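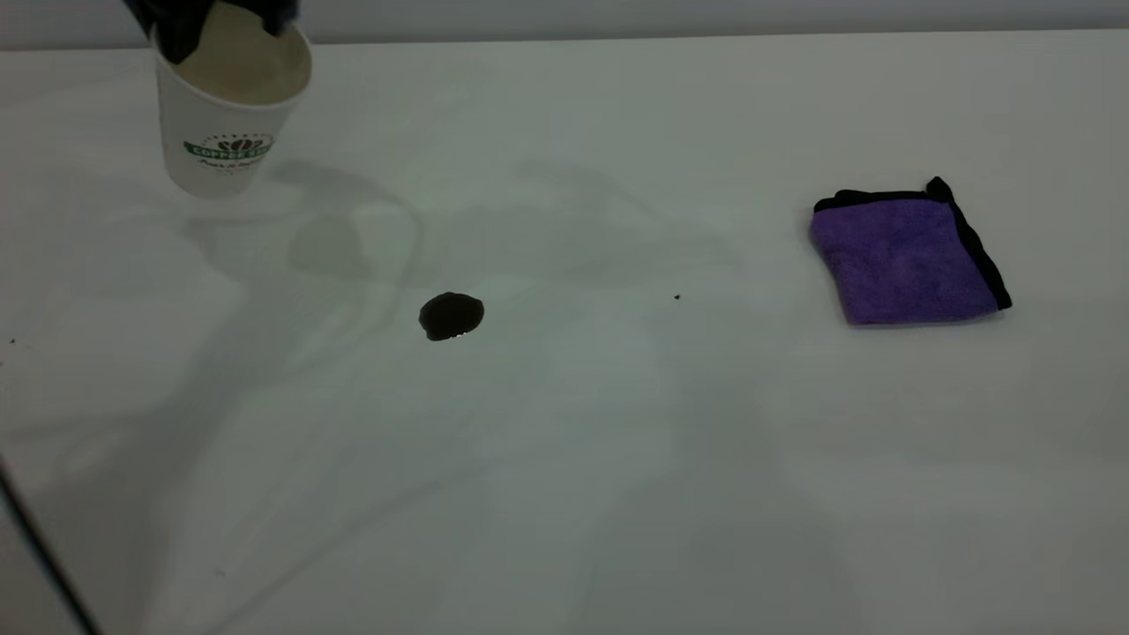

Cup in the gripper, coffee on the table, cloth waiting on the right.

Yesenia Ochoa has been up since four and would like it noted that the coffee is not for drinking. "Everyone reaches for the cup," she says. "Don't. It's work."

The work is Ullis, a table-wiping service from Dralitness that goes on offer to cafes and food courts this spring. One arm, one gripper, a stack of microfibre cloths, and a person at the other end of a phone line if it gets stuck. I had an hour with Ochoa, who runs the trials, and with Wycliffe Kaijage, who looks after the software and mostly kept typing while he talked.

First question, the obvious one. Why move the cup at all? Why not wipe around it?

"Because people don't," Ochoa says. "You watch someone bus a table. Cup out of the way, then wipe. If we go around the cup you've got a ring left behind and the owner sees it from the till." The early version did go around. Owners hated it. She lists three complaints from June without looking anything up, all about rings.

Paper cups are the fussy bit. Grip too hard and the rim folds, too soft and it slides. Kaijage says he'd rather have ceramic any day. "Paper's different every brand. Different every box, some weeks."

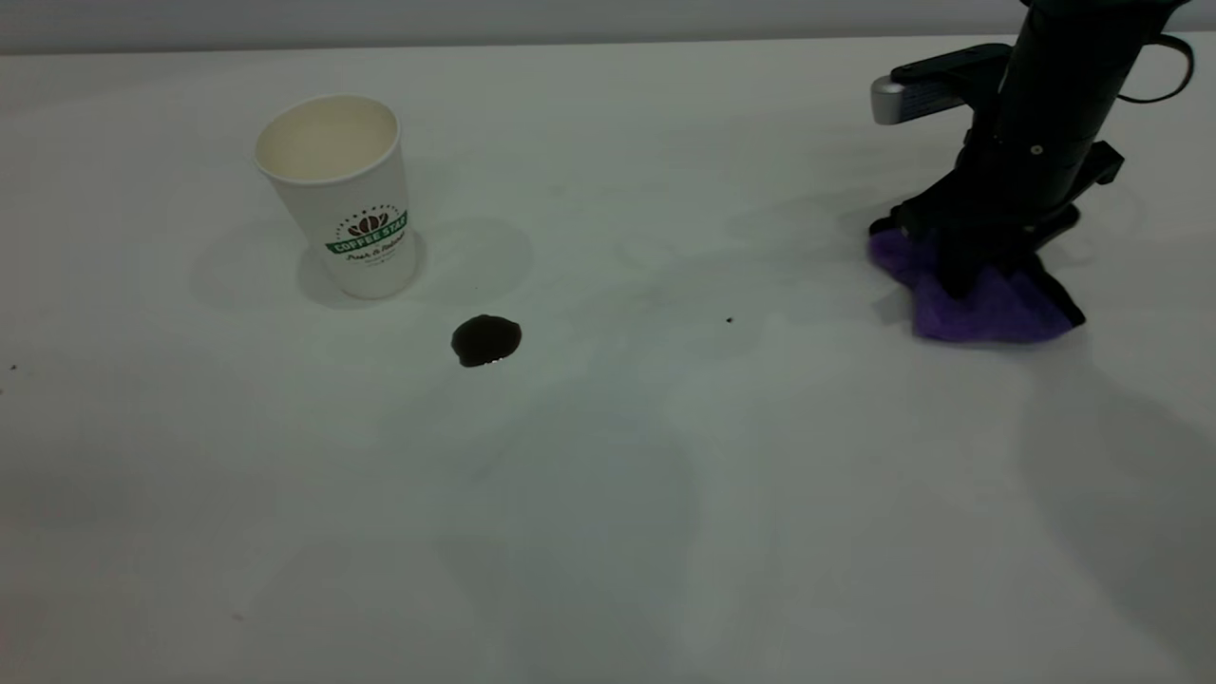 Gripper down on the purple cloth. The Coffee Star cup stands on the far side of the spill.

Next, the cloth. I'd assumed a sponge or a squeegee, something bolted on. Ochoa shakes her head before I finish. They wanted a cloth a cafe can buy anywhere and throw in its own wash. No cartridge, no special pad at a special price. "We are not a printer company," she says.

That choice has cost them, Kaijage reckons. A cloth bunches. It never lies the same way twice and the arm has to find an edge or just grab a handful. He's for the handful. Ochoa wants the fold kept, becuase a folded cloth gives you clean sides to turn to. They have clearly had this argument before and they have it again in front of me, for a good five minutes, quite cheerfully.

"He'd be happy with a wad," she says.

"A wad works," says Kaijage.

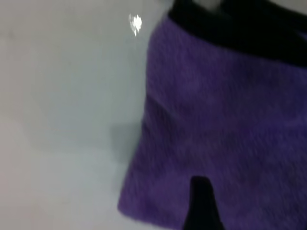 Close on the cloth, with the dark gripper finger at the bottom.

So what does it cost. Setup is $3963, then $1667 a month, cloths not included. I said that sounded steep for a small place. Ochoa didn't argue. It's aimed at sites with long hours and a lot of identical tables, she says, and a corner cafe with six seats should hire a student. Fair enough. The minimum term is 31 weeks, odd number, and neither of them could tell me where it came from. "Sales," Kaijage offered.

What it won't do – plates with food on, anything sticky that needs a spray, glassware. Sugar is hit and miss. Crumbs it tends to push along instead of picking up, and they're still working on that one. Small dark drops it sometimes treats as a mark in the table and leaves alone. Kaijage wants those caught before the first paying site opens. Ochoa says they will be. He raised his eyebrows and kept typing. 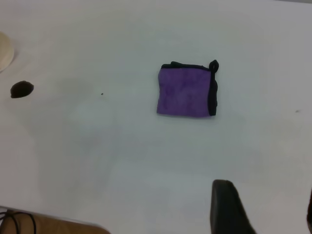
Purple cloth with its black trim and little corner loop, gripper finger in front.

The colour, I asked. Why purple? Partly so staff don't mix it up with the kitchen cloths, Ochoa says, and partly because it shows up against a white table. A dark table is a whole seperate conversation, apparently. One trial site, Villaseñor, has walnut tops and they've gone to yellow cloths there. Iraís Hinojosa, who manages the place, told me later by phone that she likes the yellow better anyway. Her bigger gripe is the speed. "My Saturday staff do four tables in the time it does one," she said. She is keeping it for the late shift.

Ochoa had heard this already. Faster is coming, she says, but not with a full cup in hand, not yet. Lids would help. Most people throw the lid away.

Bookings for demos go through Nayeli Jaramillo at Dralitness. Bring your own cups if you can, the odder the better.

Interview by Arwel Mathias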